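Notes for Week 2: Why Your Bread Does What It Does

Hi all, and welcome back to the Guvon evening course! A few people asked me to type up the hydration part (my handwriting on the board was a crime), so I've gone through my notes from last time and filled in the gaps.

Hydration is the weight of water against the weight of flour. Flour is always 100 percent. So for our house loaf, the Madigan, you put 700 grams of water into a kilo of flour and you've got a 70 percent dough. Salt and starter are figured from the flour too.
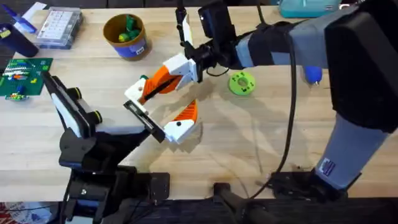
Now, 80 percent is where people start to panic. The dough spreads, it sticks to your wrists, and you want to throw in more flour. Please don't! Wet your hands and give it a fold every half hour or so, and let time do the kneading for you. I made the Zividdale loaf at 80 for a whole winter before I stopped swearing at it.

Flour matters a lot as well. Whole wheat drinks more than white, so the same number on paper can feel like two different doughs in the bowl. I hold back a splash of the water and work it in at the end if the dough seems to want it.

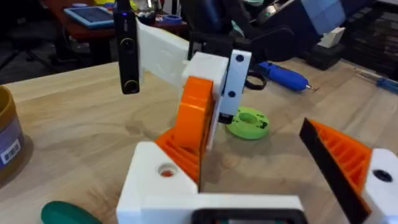
One reader of the first draft wrote back that her dough at 70 percent was soup, and could the recipe be wrong? She'd used a soft pastry flour, and those just can't hold as much. Go down to 65 and try again, or buy bread flour.

Rye is its own animal (I'll save most of that for February). It has very little stretch, so skip the folding, scrape it into a pan and smooth the top with a wet spoon. 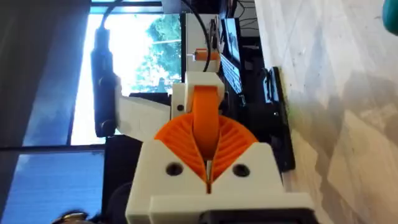
Salt goes in after the first rest, at 2 percent of the flour, so 20 grams for that kilo. If you forget it you'll know, the dough gets slack and races ahead of you, and the loaf tastes like paper.

For next time, bake the Zirkero rolls from the blue sheet and write down your flour, your water and how warm your kitchen was. Bring a roll if there are any left!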